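Subject: Re: [jornier-users] Tablet keeps dropping off the 5 GHz band

Date: 2024-03-02

Raíssa Mendonça wrote:
> My tablet loses the 5 GHz network whenever I take it to the
> back room. Signal shows 33 percent, then nothing. The 2.4
> network stays up. Do I need a second Jornier router?

Probably not yet. Check the channel first. If the router is set to auto, it may be landing on a channel it has to leave when it hears radar, and the tablet goes down with it. Set it to channel 36 by hand and leave it there for a day.

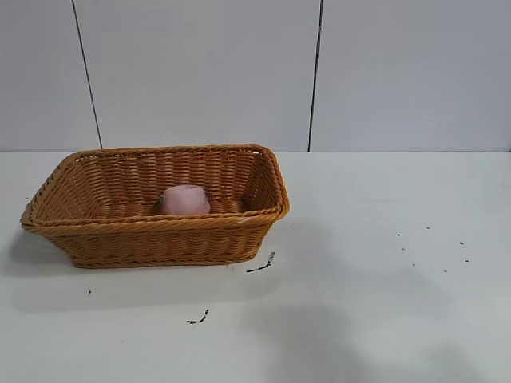
Nicanor Villalobos wrote that he had the same drops in July and that channel 36 cured it for him, but only after he deleted the saved network on the tablet and joined again.

Good point, do that too. Also look at the channel width. The Fanderero firmware sets it wide by default.
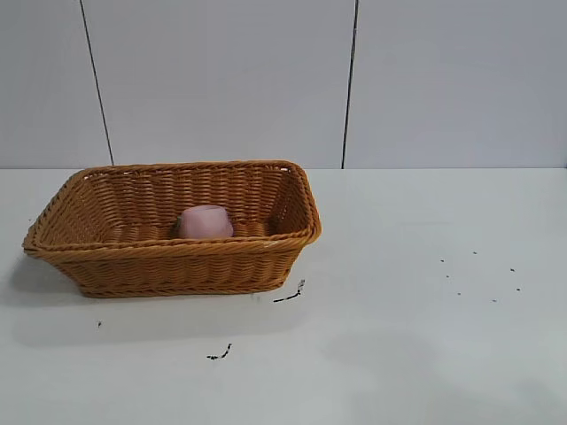 Drop it one step. You lose some top speed, but on a 100 Mbps line you won't miss it.

Next is transmit power. Mine had gone back to "medium" after an update -- check that it says 100 percent.

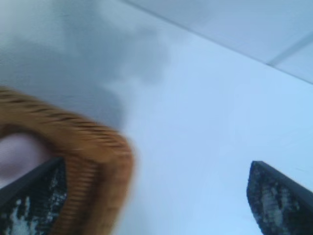
If the back room still drops after all that, run a cable and put an access point there. I would skip the plug-in repeaters. I tried 2 of them and both cut the speed badly.

Please post the log from the router if you get that far, with the lines around the drop.

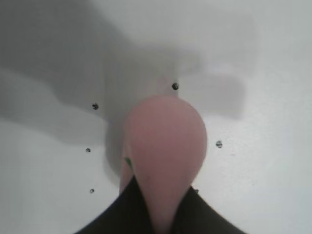

Taipe
List moderator, jornier-users

Logs go in the message as plain text. The list strips attachments.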